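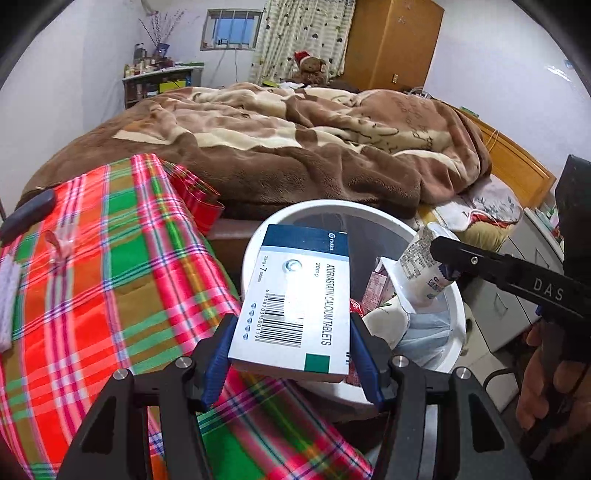 I've been putting off the medicine clear-out since last June, which is silly, as it's one small table and one trash can and I own two perfectly good hands. The plan was a quick hour before dinner with the radio on. Well! It took a lot longer than that, mostly thanks to boxes. I'm terrible with boxes. A white and navy one like the atorvastatin, 20mg, 7 tablets, looks so neat and official that I want to keep it whether there's anything in it or not. Same goes for little pink cartons. A crumpled up bit of something or a pleated face mask I'll let go of with no feelings at all, but a carton with fine print on it feels like paperwork, and I was raised to hang on to paperwork.

So I made myself a rule this time: open it, look inside, and decide before I put it down again. If I put it down first it just joins another pile, and I've had piles on that table that lasted longer than some of my jobs.

The other thing I did was get the leaflets out. Do you keep yours? I used to fold them back in (badly, so that the box never shut again). Now I keep one leaflet per medicine and put them all in a plastic sleeve in the kitchen drawer, next to the takeout menus. Zamfira Surdu from my old building in Ullville taught me that, and she also writes the date she opened something right on the lid in marker. Eye drops, creams, cough syrup, all of it. I bought a marker specially and then lost it under the couch for four days.

Then there's the question of where the stuff I'm keeping should live. It used to be the bathroom cabinet, but ours gets like a sauna and I'd read enough labels saying "cool, dry place" to feel guilty every time I showered. Everything's moving to the hall closet, top shelf, in an old Wominus cookie tin. I need the step stool to reach it, and so would any visiting small person.

I do all the sorting on the plaid tablecloth, by the way. It's the loudest thing in the apartment, red and green and pink all at once, and a white box shows up on it beautifully. Small round lids too, even the red ones if you squint. My sister would like me to replace it with something calmer. She can bring it up again at Thanksgiving.
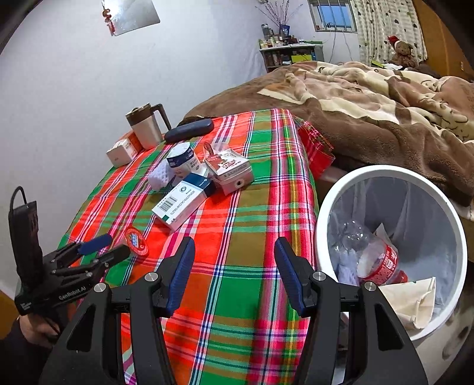
What do you do with leftover tablets you don't need anymore? Take them to a pharmacy that has a drop-off box, and call first to ask what they accept.

Mine is Kemarov, down at 322 Sheikh Street, and they take pills and capsules but they don't want needles or anything that leaks. Elibariki Mwakalinga at the counter told me to black out my name and the prescription number before I recycle any cardboard, so I did the whole stack in front of the TV with that marker, once I'd found it. Oddly relaxing. I've still got the travel bag to go through, plus whatever is rolling around in the glove compartment (I know there are antacids in there, and they've been through two summers), and I want to get new Band-Aids before I put the tin up on the shelf. The kind with the wide pad, if the store has them.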